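How a Robot Gripper Is Tested
By the Plelville Science Pages
January 11, 2022

A gripper is the part of a robot that holds things. It does the job your hand does, but it is much simpler. Your hand has five fingers and a great many joints. The grippers in this article have two fingers, and the fingers can only move apart or come together.

Before engineers choose a gripper, they compare several. In this article we look at how that is done at the Sumirer workshop in Plelville.

What is being compared?

The workshop compares finger pads. A pad is the part that touches the object. A hard, smooth pad is easy to clean, but objects slide on it. A rubbery pad grips better because it makes more friction. Friction is the force that slows two surfaces down when they rub against each other. The soles of your runners use friction too.

Rubbery pads have a problem. They wear out. Each time the fingers close, the rubber is squeezed and dragged a little, and the edges are the first place to go. A pad in the Barajas trial is closed 900 times before it is replaced.

Held by hand, or held by an arm?

A gripper can be bolted to a robot arm. It can also be carried by a person, with a camera looking out over the fingers. The second way is called a hand-held gripper. The person moves it from object to object, and the camera records what the fingers do. Later, a computer program called a controller can be trained on those recordings. The controller is the part that decides where the fingers go and when they close.

A hand-held gripper is quicker to set up than an arm. An arm repeats the same movement more exactly. Most workshops use both.

Which objects are used?

Test objects should be different from one another. The Fornorov list has 18 everyday objects, sorted by shape and stiffness.

Tubes and packets are soft. They change shape when squeezed, so the width of the object before the grip is not the width after it.

Rods and pens are narrow. The two pads must meet in the right place — a small error to one side and they close on air.

Cups are hollow. They can be a thing to pick up or a target to put things into, and the second job is harder.

Each object gets 100 tries with each kind of pad. A try counts only if the object stays in the grip for 7 seconds. The results go in a table, one row for each object.

A toothpaste tube is a wide target, and a slender rod is a narrow one. 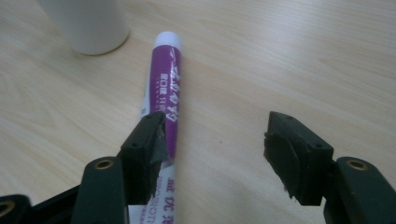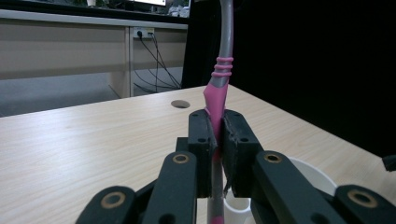

Comments

Fornorov is a hard list for rubber pads. We ran the soft objects last April and had the most trouble with half-empty tubes, as the contents move away from the fingers. Did you keep the tubes full? — Tamarack

Our class made grippers from paddle pop sticks and rubber bands. The rubber bands on the tips worked better than bare wood. — Room 7

What happens if the pads wear unevenly? Do you swap one or both? — gumleaf

Both, always as a pair. A new pad against an old one pushes the object off centre. — Plelville Science Pages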